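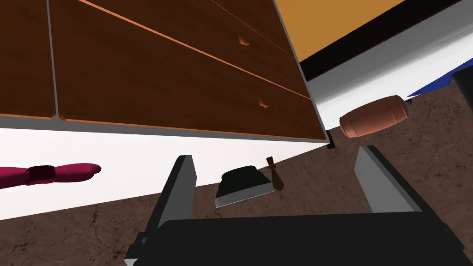 Nafula Lema said the July shuttle was a mess and she does not want to go through it again, guests standing at the Fenamgate stop with their bags and no idea if the last run had gone. Asked that it go first on the agenda. Agreed, moved up.

Fenamgate Guesthouse Owners, minutes, 7 November 2019
Old minutes read and approved, one fix (Baudry is spelled with a u).

1. Shuttle
Baudry Coach quoted 700 for the season, same route as before, station to lakefront and back. Last run still too early for the evening train. Baudry will add a later one if we get 53 riders signed up ahead of time, paid. Long talk on this. Some feel guests won't pay ahead for a ride they may not need. Suggestion to put it in the room rate and not mention it. Suggestion not liked by the smaller houses.
Nafula to call Baudry, ask if they'd take a deposit insted. Vote held over.

2. Website listings
New listing pages are up on the test site. Text can be changed till the end of the month. Please check your own phone numbers, several were wrong. Sample page is the Mevel house.
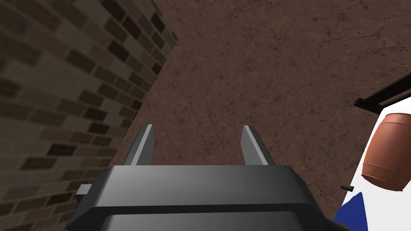

Mevel: brick wall and brown floor.

Comments on the sample: type too small on a phone. Price should be near the top. Map opens in the wrong town, being fixed. Question whether breakfast gets its own line, yes, and hours too. No stars or ratings, we settled that last year.

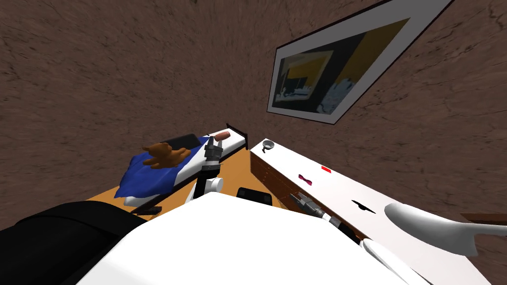
Mevel: bed and framed picture.

Booking button still goes to the old form. Mona Web says that is a separate job and will send a price. Feeling in the room was that it should of been in the first price. Nafula has the original email, will forward to everyone.

3. Towels and sheets
Laundry pickup moving to 9 in the morning starting next month. Too early for anyone with a late checkout. Options: leave the bags out the night before, or share a drop point at the south end of town. South end houses fine with sharing, north end not, it's uphill both ways according to them. Laundry wants

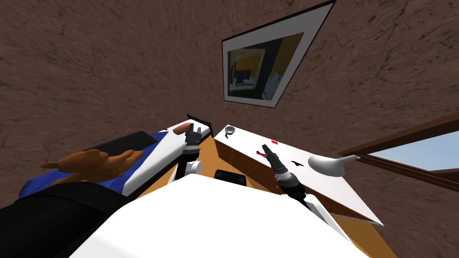 an answer before they print the winter schedule, so try it for a month with bags out the night before, tags on every bag this time, house name on the tag. Lost sheets get reported the same day or they won't pay for them.

4. Winter closing
Most houses closed after New Year. Need a list of who stays open so the station desk can hand it out. Nearly 100 calls came to the wrong houses last winter, desk had an old list. Send open dates to Nafula by email, not by text, she looses the texts.

5. Other
Snow shovel for the stop: still missing. Anyone who borrowed it please put it back behind the shelter.
Sign at the turnoff needs paint, put off till spring.
Coffee money is short, jar is by the door.

Next meeting same place. Baudry vote goes first.
Closed early, room was needed.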